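To: Flollgate robotics club list
Date: May 9, 2018
Subject: Re: [flollgate-robots] kitchen table task, are we sticking with it?

On the list, the Shokri team wrote:

> Hi all, we've had a good go at the kitchen table world and we like it,
> but we're a bit worried about how much is on it. Last year's was three
> blocks and a tray and half the teams still didn't finish. Is the pot
> staying in? And can somebody tell us whether we're allowed to move the
> board, or does it have to stay put? Our lot spent the whole of last
> session arguing about it and got no coding done.
>
> Also the download is huge. Any chance of a smaller one?

Hello Shokri folk, and everybody else who's been wondering the same thing!

Yes, we're sticking with it. I know it's a big step up from the blocks, but the blocks were getting dull (I had one student who could do them with her eyes shut, more or less) and I'd much sooner see you all get halfway through something interesting. You don't have to use everything on the table. The pot is staying in, but for the first round you only have to keep out of its way. The utensil inside it is for round two, and if you never get that far then never mind, plenty of people won't.

The board stays where it is. Push it by accident and you lose a mark, push it on purpose and you lose the run. I'll put that in the rules properly, it was in my head and nowhere else, sorry.

I loaded the world up again last night to check I wasn't asking for anything daft, and here's the start position from my machine so you can compare it with yours.
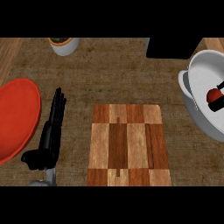

Filed under: Simulation / Ernasik task / Round one

If your hand starts with the fingers straight and together, between the red plate and the board, then you've got the right version. If it starts anywhere else you've probably still got the old file from Drania, so bin that and download it again. The thumb is pretty close to the plate rim, so please don't do what I did and make your very first command a great big swing to the left! Lift first, then go wherever you like. I lost most of an evening to that plate.

Scoring for round one is 30 marks, with 18 to go through. You get 4 goes per team and we keep the best one. Several of you asked whether practice runs count, and no, they don't, run as many as you fancy at home.

On the download: you're right, it's 3,569 MB and that's silly. Most of it is surface textures. I've had a go at squashing them and the mat ended up looking like porridge, but the hand didn't seem to mind, so I'll put up a light version for anyone on slow school internet. It'll look worse and score the same.

One more thing for the newer teams. Do write down what you changed between runs, even if it's only a line in an exercise book. My group tweaked the finger speed and the wrist angle together, got a lovely run, and then couldn't work out which one had done it. We still don't know.

Round two won't be until August, so there's loads of time. If anybody has already got a grip on that long dark rod on the board, please post how you did it, because mine keeps closing on thin air and the students are starting to make remarks.

Cheers,
the Ernasik club lead

--
You are getting this because you joined flollgate-robots. Reply to the list, or use the archive page to change how often you get mail.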